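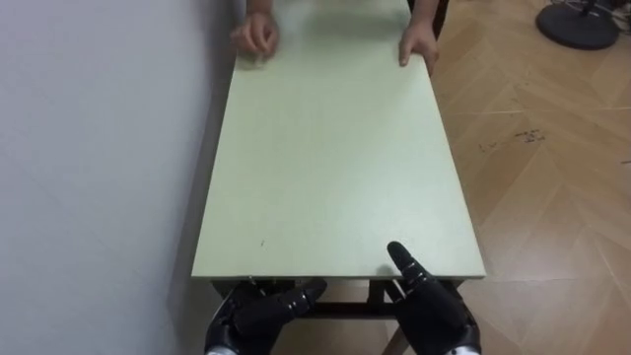
Moving a Long Table Without Marking the Floor or the Wall

Search this site
Enter keywords
Go

A long table is awkward more than it is heavy. The weight is spread out, the ends are far apart, and a small turn at one end becomes a big swing at the other. Most of the damage happens in the first and last few inches, when the table is close to a wall or being set down. This page covers moving one along a wall or across a room with a person at each end. It assumes a flat top on a metal frame with legs that stay on.

Before you lift

Clear the top completely. Cups, papers and chargers all slide when one end goes up first.

Check the floor along the route. On a wood floor, sweep up grit, then look at the feet of the table. Replace any missing pads now. Felt is fine for smooth parquet. Hard plastic caps pick up sand and scratch.

Try the top. Put a palm under the long edge and push up. If the board shifts on the frame, tighten the screws underneath before going any further. Ours is a Wullden with a light green top, and two of its screws had worked loose by February.

Decide who leads. The person walking backward should set the pace, and the other one should watch the route and call out turns.

Where to hold it

Take hold at the short ends, with your hands as far apart as the width allows. Two hands close together in the middle let the table tip sideways. If the frame has a crossbar near the end, check that it is solid before you use it as a grip. A bar that is bolted through the legs will take the load. A thin one that is only clipped in will not.

Keep fingers out of the gap between the top and the wall. If the table stands close to the wall, slide the whole thing out a hand's width first and then get into position.

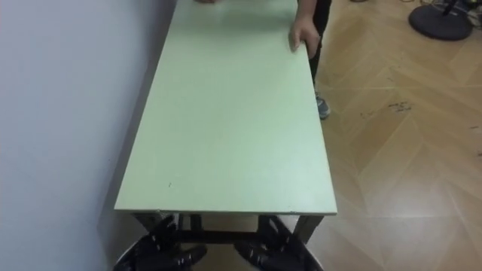 Both ends of the table, with the long side still close to the wall.

Lifting and walking

Bend at the knees and keep your back straight. Agree on the count, and on whether you lift on three or after it. Raise both ends together and only as high as you need to clear the floor. There is no reason to carry a table at chest height unless something is in the way.

Take short steps. When you need to turn, stop first. One person stays in place while the other walks the far end around. Near a wall, move the table straight out before you begin the turn, or the corner will leave a mark in the paint.

If you need to carry the top by itself, take it off the frame and hold it by the ends in the same way. Keep it level. A long board held only at the ends can sag in the middle, so don't rest anything on it. 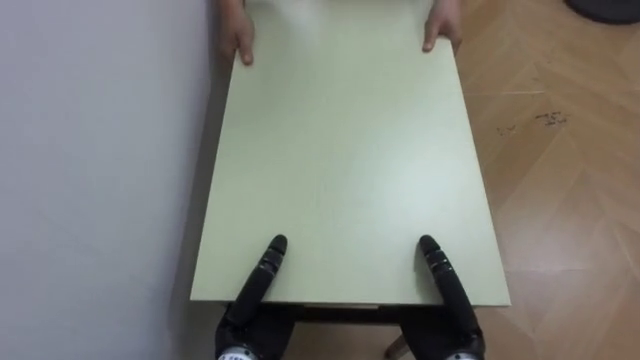

Setting it down

Lower both ends at the same time and keep your toes back. Stop an inch above the floor, check your position against the wall, then finish. Setting down one end early puts a sideways load on those legs, and that is how leg bolts get bent.

Push down on each corner. If one rocks, turn the adjustable foot under it, or use a thin shim if there isn't one. Wipe the top with a damp cloth to take off finger marks.

Comments (3)

Londoño
We have the same kind of table at work and I always grabbed it by the long sides. Ends are much easier in a narrow room. Would you take the top off to get through a door?

Marisol Nina
Only if the legs won't clear. Try it on its side first, top facing the wider part of the doorway, legs through one pair at a time.

Starcombe21
Check under the top for a cable tray before you put your hands there. I cut a knuckle on mine.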